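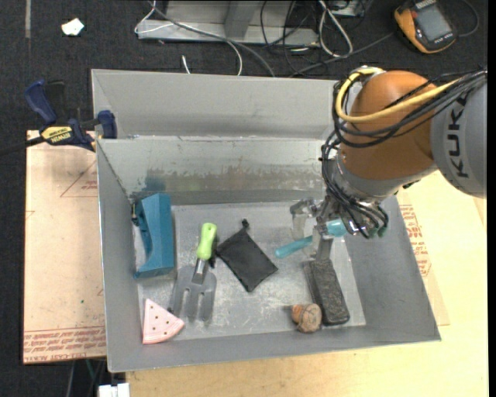
Price dropped four days after I bought headphones in the August sale, can I get the difference?

Asked by Chalerm Tanasarn
Category: Shopping and deals > Price matching and refunds

Hello everyone. I hope this is the correct category, if not please move it.

At the start of the August sale I ordered a pair of Grosora wireless over-ear headphones from the Ballgate online shop. The price was $148, and the product page said "sale price" in red letters, so I believed this was already the lowest. Four days later I opened the same page to look for the manual and the price was $118. Same color, same model, sold by Ballgate and not by another seller.

I have read the help page of Ballgate two times. It says they will "adjust the price of an eligible item within 14 days of delivery," but in the next paragraph it says that "limited-time promotions are excluded." My purchase was in a promotion, and the new price is also in a promotion (now it is called "Final Days"). I do not understand which of the two is excluded, the first one or the second one, or both.

My questions are these:

1. Has somebody received the difference from Ballgate when both prices were sale prices?
2. If they refuse, can I order a second pair at $118 and return the first pair? I opened the box and used the headphones on the bus, maybe three or four times. They are in perfect condition.
3. I paid part of the order with a gift card. Does this change something?

I know that $30 is not a fortune, but I waited for this sale since spring and I feel a little foolish. Thank you for reading.

Edit: I forgot to write that the package came two days after the order, so I am inside the 14 days for sure.

3 answers

Answer from Catriona Menzies (marked as helpful)

Yes, I got mine, but I had to ask twice. It was a Clurkau soundbar and not headphones, same shop though, and both of my prices were sale prices too.

The "limited-time" wording is about the short offers with a countdown clock next to the price. If there is no clock on the page now, the agent can usually treat it as a normal price. Take a screenshot today that shows the $118, the model number and "sold by Ballgate." These pages change overnight and then you have nothing to show.

Go through chat, not the email form. The email form sent me a canned reply with the same paragraph you quoted. On chat I gave the order number and wrote one sentence: "I would like a price adjustment under your 14-day policy, the current price is lower." The first agent said no. I said thank you, closed it, tried again after dinner, and the second one did it in five minutes. I don't know why they are different.

On the gift card: they refund in the same proportions you paid, so some of the $30 goes back on the card and the rest to your bank. If you threw the card away they will email you a new code, just ask.

For question 2, I would leave it as the last option. Opened headphones are in the hygiene group, along with earbuds and shavers, and they can take a restocking fee of up to 15 percent. On $148 that eats most of what you save.

Answer from dealhound_514

just order the second pair and send the new one back in its sealed box with the OLD receipt, works everywhere

 Comment from Catriona Menzies: Please don't do this one. The serial number is on the invoice and they scan it. My brother-in-law had his account locked for a month.

 Comment from dealhound_514: never had a problem but ok

Answer from kaewsai_fan

Did you pay the rest with a credit card? Some cards have price protection. Mine used to pay up to $400 in a year but they removed it, so check the current terms and not an old blog post. You need the original receipt and the ad with the lower price.

Also I had the Kaewsai ones before and the ear pads fell apart in one winter. How are the Grosora for comfort with glasses? I am thinking to buy at $118 if it is still there.

Comment from Chalerm Tanasarn (asker)

Thank you to all of you. I did what Catriona wrote. There was no clock on the page, and I made the screenshot before I started the chat. The first agent asked me to wait, then asked for the order number again, and after this she wrote that the adjustment is approved. $20 goes to my card and $10 to the gift card, in five to seven working days. I did not have to try a second time.

To kaewsai_fan: I wear glasses with thin arms and it is fine for one hour, after that I feel some pressure on the left side. The noise canceling is good for the bus but it is less good for voices. This morning the price was still $118 in black, and the white one was sold out.

I will write here again when the money has arrived.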